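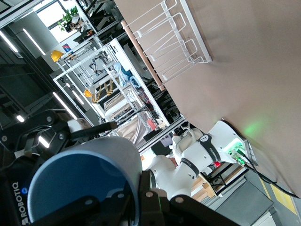

About Kolosbridge

Kolosbridge sells cups and the racks you stand them on. We started with 40 cups, one table and a firm belief that everybody needed more cups. Everybody had plenty, so we began making better ones.

Our blues come in two ranges. Furno is the deep one. Jemal is paler and shows tea stains, as customers have written in to mention.

Arlo Abernathy runs the shop and picks the glazes, usually after a long argument with himself. He owns 311 cups and drinks from one.

Orders over 15 cups ship free. Chipped ones go on the Fikham shelf at half price, handle or no handle.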